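16 Jun 2018 - gripper unit, finger pad and marker block

Second go at the unit that came back from Dolalis. The slip said "recalibrated, no fault found." I don't believe in no fault found. It was missing soft grasps before it went out and it missed them again this morning, so either the fault moved or it was never looked for.

What we know so far:

- Closing on anything rigid is fine. Did it 216 times on the bench block with no drops.
- Closing on cloth is bad. The jaw shuts, the log reports a grasp, and the cloth stays on the table.
- The reported opening drifts after a long session. Mäkelä's bench notes blame temperature. Maybe. I would like to see one measurement before I repeat that to anybody.

Set up on the long white table in the hall, near the shelving, with the fluffy beige piece as the test cloth. Not my first choice of room. There is a lot of glass down one side and daylight comes straight in, and the tracking has never liked glare. On the other hand the bench bay is so evenly lit that it hides half our problems, so I left it where it was.

Ran the view from the unit's own camera and went over the hardware before touching any settings. The silver finger comes in from the right with its rounded jaw toward the middle, and the white block with the black square pattern sits behind it. The ribbed pad is at the center of the housing. Everything I care about is in view at this opening, which rules out my first theory (block sitting too far out).
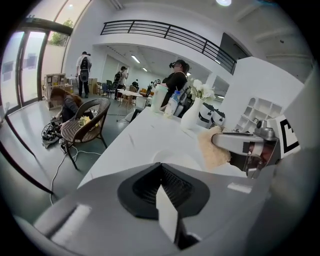
## Marker block

Loosened it, reseated it, tightened it again. There was play in it - not much, but you could feel it with a thumbnail. "Recalibrated" on top of a block that moves means nothing. Put a pencil line across the joint so the next person can tell whether it has shifted.

After that, 3 open/close cycles with the reading written down each time. Better agreement than this morning. Three cycles prove very little and I'm not calling it fixed.

## Finger pad

Wiped the ribs with a damp cloth and let them dry. The Sasmont sheet says to replace the pad on a schedule, but Sasmont also sells the pads. I'd sooner replace it when a pull test says so. Nobody has written down what a good pull test looks like for this unit, so that has to come first.

## Still open

- Cloth grasps again, 5 per opening width, with the blinds question left out of it for now.
- Same set in the bench bay. If the numbers match, we can stop blaming the windows.
- Read the opening cold, then after a full session, for the temperature story.
- Ask Bronoren whether their unit has the same play in the block. If it does, it's the fastener and we should all change it.

Don't send it back to Dolalis until the pencil line has been checked.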